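Pleta cell: the grip fault, April
Gallery by Lech Szulc

Quick page, will tidy later. The Pleta pick cell kept faulting on bread rolls – gripper reports "closed, holding" when it isn't, arm drives off to the tray with nothing in it. 28 false holds before we pulled it from the shift. Worst one threw code 1055 and the arm stopped halfway over the walkway. Guard door was shut, no one hurt. Still got written up as a safety stop, rightly.

What we know so far

Width reading drifts. Zero the fingers at startup, fine. Come back 14 picks later and zero is off by 2 mm, enough for the Kocsis controller to think theres a roll between them. Swapped the cable, same thing. Swapped the Gallum driver board, drift is slower but still there.

Pick on the white surface

Crescent roll, fingers closed on it low down, left tip in the crease between the segments. Grip point we want for the tests.
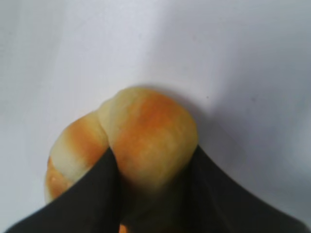 Still open

Camura is sending a new encoder. Until then – re-zero before every run, speed limit stays on, and do NOT clear 1055 from the pendant without looking in the cell first. Log goes in the red binder, with the pick number please. Last three enties had none.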